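Storing a quilted puffer jacket over the summer: fold, roll or compress?

Posted in Clothing Care and Storage

Ashraful Gazi

I have a quilted puffer jacket that needs to go into storage from June until the weather turns. Polyester shell, synthetic fill, front zipper, elasticated hem. The care label allows a cold machine wash and low tumble dry. I have washed it once already this spring and I'm satisfied it is dry.

The container is a Gristomano fabric box with a rigid base. It is 40 cm long and 12 cm high inside, and it slides under a chest of drawers with almost no room to spare, so the lid has to close flat. I fold on the bed, on top of a plush blanket, as I don't have a table long enough for a full jacket.

My procedure so far: jacket face up, zipper closed, one sleeve brought across the body, then the other, then the hem brought up toward the collar.
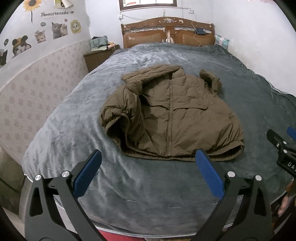 Brown puffer, face up, left-hand sleeve already across the body.

The trouble starts after the sleeves. Once both are on the chest there are several layers of fill stacked in the middle and very little at the sides, so the bundle is shaped like a loaf. If I press it down it recovers in a minute or two and pushes the lid up. I have tried the following:

1. Sleeves crossed in front, folded in half from the hem. Too high in the center.
2. Rolled from the hem to the collar. Even thickness, but the roll is a cylinder and wastes the corners of the box.
3. A Dretumar vacuum bag. Went very flat. I took it out after one night because the fill felt lumpy near the shoulders, and I don't want to leave it like that for months.

Is there a fold that gives an even thickness without compressing the fill hard? And does the fill type matter here, or is the advice for down and synthetic the same?

Gemik

The fill type matters. Down clusters recover well from compression if they are dry and if they get some tumbling afterward. Synthetic fill is a web of crimped fibers, and the crimp is what holds the air. Hold it flat for months and some of the crimp stays flat. One night in the vacuum bag should be recoverable. Put the jacket in the dryer on low with two clean tennis balls, run it for twenty minutes, and check the shoulders with your fingers before you store it.

On the fold, your problem is the sleeves. A sleeve is two layers of shell and two of fill, and crossing both over the chest puts them on top of each other. Do this instead:

Open the zipper and let the air out of the jacket from the hem up, using the flat of your forearm. Then close the zipper. If you start with it closed the air has fewer places to go.

Turn the jacket face down.

Fold each sleeve at the shoulder seam so it runs straight down the back, parallel to the side seam. The two sleeves should lie next to each other and should not overlap. On a narrow jacket the cuffs may want to cross. Angle them outward slightly if so.

Fold the side edges in only as far as the box requires. Measure the box first and mark the width on the blanket with two socks or anything else that stays put.

Bring the hem up in thirds, with each fold placed on a stitch line. The stitch lines have almost no fill in them and they bend without a fight. A fold across the middle of a panel will always try to open again.

The collar goes last and should be laid flat over the top. If there is a hood, fold it down against the back before anything else.

You will still get a little height at the ends where the shell gathers. Push that fabric sideways into the corners of the box after the bundle is in. A soft bundle will take the shape of the container if you give it an hour with the lid resting on it and not latched.

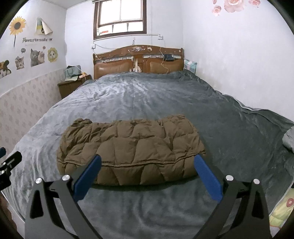
Bepari says the thirds fold works but that 12 cm is too low for any men's size with a thick fill, and that the asker should give up on the under-drawer space and hang the jacket.

I don't agree that it's too low in every case, but it is a fair point that the box sets the limit. Before you spend more time on technique, fold the jacket once as described, lay a book on top for ten minutes, take the book off, wait ten more, and measure the height. If it's over 15 cm you will be compressing it whatever you do. If it is within a centimeter or two of the box, the lid will close under light hand pressure and the fill will be fine.

One other thing. Working on plush has a drawback, as the pile grips the shell and the underside lags behind when you fold. Spread a cotton sheet over the blanket and the whole job gets easier. It also keeps lint off the jacket.

Bepari

Just hang it. Wide hanger, cotton garment cover, zipper closed, nothing pressing on it from either side. Mine stays on the rail all year and it has never gone flat. No plastic cover. If you must box it, don't put anything on top of it, and take it out in August to shake it.

Ashraful Gazi

Thanks to both. No rail space, so hanging is out for now.

I ran the dryer step and the lumps at the shoulders are gone as far as I can tell by touch. I then did the face-down fold on a sheet, hem up in thirds on the stitch lines. Height after the book test was 13 cm. The lid closes with one hand and stays closed. I have left a paper label on the outside with the month on it and will open the box in August for the shake.

The sleeves made most of the difference. The sheet helped more than I expected, too.

Gemik

13 is fine. Leave the latch on the loosest setting if it has one.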